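Food waste in student flats: what we chuck and why
Group project report, second draft

1. Why we did this

Everyone in our year complains about money and everyone bins half a bag of salad a week. We wanted to know how much food really gets thrown out in shared flats and if a cheap change could bring it down. The council leaflet for Ravberg only covers families, nothing on flats where five people share one fridge and don't talk to eachother.

2. What we did

Asked flats in the Goh building to keep a waste diary through July. 52 flats said yes. Each got a sheet for the fridge door and a small kitchen scale (Kosex, the cheapest one we could find). Weigh it, write it down, tick a reason. Fruit and veg, bread, dairy, cooked leftovers, other.

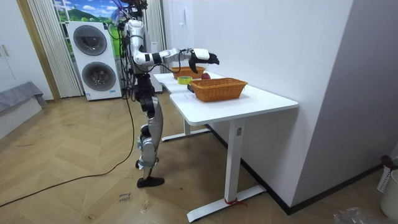 Reasons on the sheet were: gone off, past the date, cooked too much, didn't like it, forgot it was there. We should of added "flatmate's, not mine" because people kept writing it in the margin.

Halfway through we changed one thing. Half the flats were asked to keep an "eat first" spot, any box or basket, with whatever was closest to going off. The other half carried on as normal.

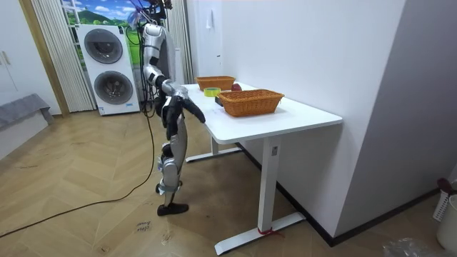
3. Results

2644 entries in total, more than we expected. A lot of typing up. Bread came top by number of entries, fruit and veg top by weight. Cooked leftovers were lower than we guessed — mostly pasta and rice, nearly always "cooked too much".

"Forgot it was there" was the most ticked reason before the change. In the eat first flats it dropped a fair bit afterwards. In the other flats it hardly moved.

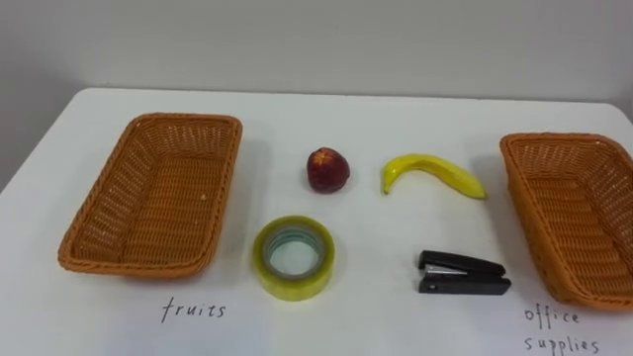 Dates were a muddle. Plenty of people binned things on the best before date without opening them. Sunday had the most entries, probably the day people clear the fridge before shopping.

4. Problems

Not everyone filled in the sheet every day. Some weights are clearly guesses. Two flats lost the scale and one used the Arnotine app insted, so their categories didn't match ours and we left them out of the weight chart (still in the reasons chart).
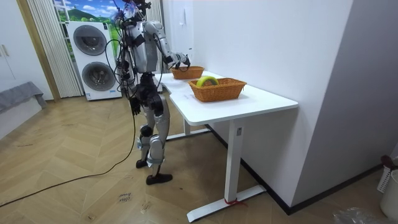

Also it was summer, so fewer people about and more soft fruit going off. Would be worth running it again in term time, with a column for who bought the food.

5. Still to do

Redo chart 2, axis is wrong. Check the bread figures. Send a one page summary to the flats that took part and collect the scales.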